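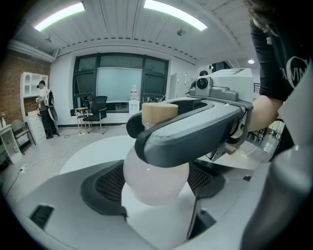
Pink bottle with a wooden cap

Home cooks wanted to test recipes

Posted 2019-11-28

Zenthorpe is looking for 50 home cooks to test recipes in their own kitchens. The work starts in January and lasts ten weeks. It is paid, part-time and done from home.

We publish recipes for weekday meals. There are 2,681 in our collection, and many of the older ones were written by people who cooked for a living and left out things they took to be obvious. We want to go through 600 of them, cook each one in an ordinary kitchen and rewrite the steps that cause trouble. The first batch is soups, bakes, stuffed vegetables, flatbreads and sauces. Puddings will follow later in the year and are a separate call.

What you will do

Each week you will be sent two recipes and a shopping list. You cook both exactly as written, even where you would normally do something else. If the recipe says to cover the pan and you think it shouldn't be covered, cover it and tell us what happened. Afterwards you fill in a form for each dish. It asks for:

the time you started and the time the food was ready
any step you had to read more than once
any tool you did not have, and what you used instead
whether the amount fed the number of people stated
how it tasted, in your own words

The form takes most people less than half an hour. Notes can be typed or written by hand and scanned. We don't mind about spelling.

You may swap one test week for another if you tell us before the shopping list goes out. After that the week counts as taken.

Who can apply

You need to be 18 or over and cook at home at least three times a week. You do not need any training. Applications from people who describe themselves as slow or nervous cooks are welcome, as the recipes are meant for them too. We can take only a small number of people who have worked in professional kitchens, so please say on the form if you have.

Your kitchen should have an oven that works, a hob with at least two rings, scales and a measuring jug. A food processor is useful but we also need people without one. We would like to hear from cooks with gas, electric and induction hobs, and from anyone who cooks in a shared kitchen.

Allergies and diets

Tell us about any allergy or food you don't eat, for yourself and for the people you cook for. We will match recipes to your answers. At present we are short of people who cook without dairy and people who cook for one. Please don't join if anyone in your household has a severe nut allergy, as we can't promise that every ingredient on the shopping lists will be free of traces.
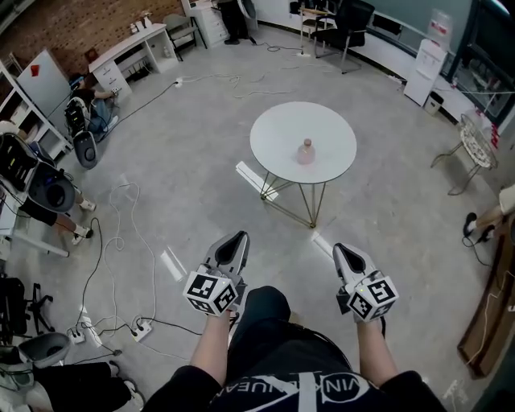 Every test needs one photograph of the finished dish, taken before anybody eats from it. A phone is good enough. Use daylight if you can, put the dish on a plain surface and stand far enough back to get the whole plate in. A round white table like the one shown is ideal – even a small pink bottle stands out against the top, and a bowl of soup will too. If your table is dark or patterned, a tray or a sheet of white paper will do the job. Don't add garnishes that are not in the recipe, and don't crop or brighten the picture before you send it. Photographs are used by the editors to check texture and colour and will not be published without your permission.

Pay and costs

The fee is £200 for the full ten weeks, paid in two halves, at the end of week five and the end of week ten. Ingredients are paid for on top of this. Keep your receipts and upload them with your form. We refund the items on the shopping list at the price you paid, but not alcohol, kitchen equipment or delivery charges. If you have to leave early we will pay for the weeks you have finished.

You will be working as a freelancer and are responsible for your own tax.

How we use your results

Forms are read by the recipe editors at Zenthorpe. Each recipe goes to more than one household, and where the answers differ widely it is sent out again. Your comments may be quoted in the notes to a recipe, without your name. The recipes remain ours, including any changes made after testing. You are free to go on cooking them, of course, but please don't post the test versions online.

The Graltau and Nkuna ranges of flatbread recipes are part of this round. They use flours that can be hard to find in smaller shops, so we will post these to you along with your list. Nothing else will be sent by post.

How to apply

Fill in the application form on our Gedelel page and answer all the questions. There is no CV to send. One question asks you to write out, in your own words, how you cook a dish you make often. It can be as simple as jacket potatoes or an omelette. We are looking at whether you notice what you do – how hot the pan is, when you stir, how you know it's done – and a short answer is fine.

Those chosen will be asked to cook one trial recipe first. The trial is unpaid, but the ingredients are refunded in the same way as the rest. We reply to everyone who applies, including those we can't take on this time, and we will keep your details for the puddings round if you tick the box at the end of the form.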